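Budget for a second arm, what am I forgetting?

Started by berchtold_a
Jun 1, 2022

berchtold_a wrote:
We got the OK for another tabletop arm and I'm so excited I've rewritten the spreadsheet twice! Current plan is the Senavov again, plus the Kuster stand. I put down 400 for props and covers and my boss laughed at it. Too low? Too high?

sikeck_fan wrote:
Way too high. Bowls and cups from a discount store, done. Put the money into spare fingers.

chaewon_ra wrote:
Disagree on the fingers! We bought 3 spare pairs and they're still in the bag. What hurt us was cables and mounts — 154 on the first order, and then we had to reorder because the run to the controller was too short. Measure with the arm stretched all the way out.

sikeck_fan wrote:
Depends what you pick up. We went through 16 fingertips in one June.

berchtold_a wrote:
OK, cables get their own line, thank you! On props I'm with sikeck_fan on the price, but I want a real mix: plastic bowls, wide shallow ones and small deep ones, a couple of cups, lots of different colors.
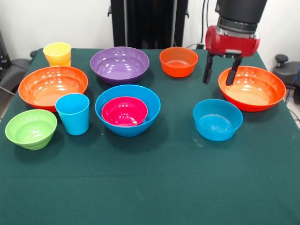
I also want matching cloths for both tables, matte and dark green, and a spare of each. Has anyone tried the Alum clamps for holding cloth down? They look great but I've only seen the catalog.

chaewon_ra wrote:
Have them, love them, but check your table thickness first. Ours only just fit.

sikeck_fan wrote:
Binder clips. Still say buy the fingers.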